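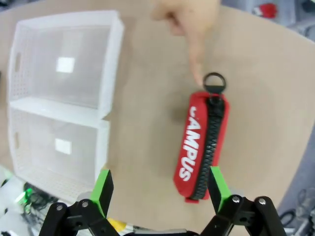
Progress report to the Okico Fund: Wiriya neighborhood repair evenings, second period

Status: open, behind on two of four targets

You asked for a short report this time, with less color and more numbers. I have tried. I should say up front that I don't think all of our numbers mean what the application said they would mean.

Attendance

The application promised 300 visits by the end of December. We passed that, and I would ask you not to make too much of it. The sign-in sheet at Wiriya counts everyone who comes through the door, including people who are waiting for someone else and people who want to know if the library drop box has moved. A person who comes back to pick up a lamp gets counted a second time. I have asked for a separate line for items brought in, and we have used it for the last 4 sessions. That is too short a run to say anything from, so I won't.

Repairs

Our target was that 60 percent of items would leave in working order. The sheets say we met it. What the sheets can't say is whether the toaster still worked a week later, and we have no follow-up worth the name. We mailed out 14 reply cards as a test. Most did not come back, and the ones that did were from people who were pleased, as you would expect. I would treat the repair figure as an upper limit.

Clothing does much better than anything with a plug. Hems, zippers and buttons nearly always get done in one visit. Small appliances drag the average down, mostly for want of parts.
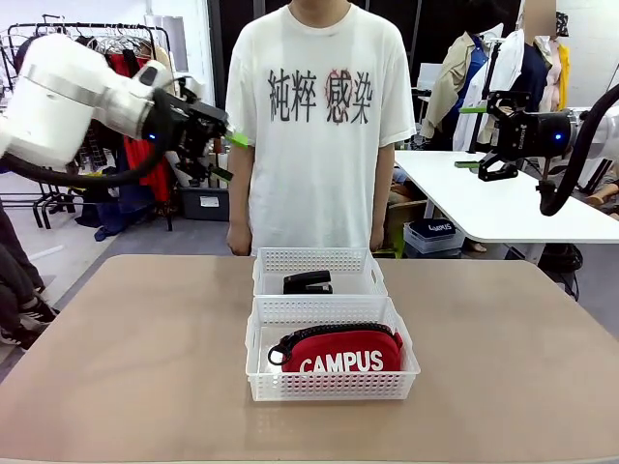 Parts are still the weak spot. Drirnov, the supplier named in the application, raised its minimum order in the fall, and we can't meet it without buying heating elements we may never use. We are now ordering in small lots from Cukina at a higher price per piece. The parts line is over budget as a result, and the money has come out of printing.

Waste kept out of the landfill

The application gave a projected weight. I have not reported against it and would like to drop it. The method was to weigh every item that came in and assume it would otherwise have been thrown away. Plenty of people told us they had kept the thing in a closet for years and would have gone on doing so. I can't defend that number, and I would sooner not print it in your annual summary.

Training

Two of the planned four evening classes were held. Sewing filled up. Basic wiring did not, and we moved it from Sunday to a weeknight with no clear change. The other two classes are on hold until we know whether the wiring one is worth running again.

Requests

We are asking to move the unspent class money to parts. We are also asking to replace the visits target with items brought in, starting next period. The budget sheet is attached separately.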